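**Smoke masking before depth estimation: does it help outdoors?**

**birkan_ops** wrote:

We've been testing the Drernent method for ground robot navigation. It segments smoke first, then drops those pixels before the depth network sees them. On our 121 test clips the planner stopped short far less often than with plain depth. Street view we keep coming back to:

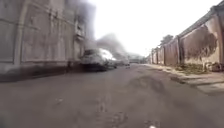
*Burning car on the left, two smoke plumes, far end of the street half hidden.*

The wall and curb on the right come out clean either way. With plain depth, the gray smoke against the building gets read as a solid surface. With masking it's marked unknown and the planner keeps to the right side of the road.

**moges_fan** wrote:

Unknown isn't the same as free. What does it do with the gray shape behind the car? I can barely tell if that's a vehicle. If the mask eats it, you've lost a real obstacle.

**birkan_ops** wrote:

The mask does take part of it. We treat unknown cells as blocked within 4 meters of the robot, so it shouldn't drive into anything.

**t_begum** wrote:

Tharindu Begum here, I worked on the Dornitz comparison in March. We saw the same gain in light smoke and lost it in heavy smoke. In 2 of our runs the mask covered so much that the robot just sat there. I'd report those separately and not average them in.

**moges_fan** wrote:

Agree with that. Also, the sky in that view is nearly white and the smoke blends into it. I don't believe any segmentation edge up there.

**birkan_ops** wrote:

We crop the sky, so it doesn't reach the planner. Splitting by density is fair. I'll rerun it that way and post the table.

**t_begum** wrote:

Please include the failed runs too. Did you try it with radar?

**birkan_ops** wrote:

Not yet. The Birkancombe platform has no mount for it.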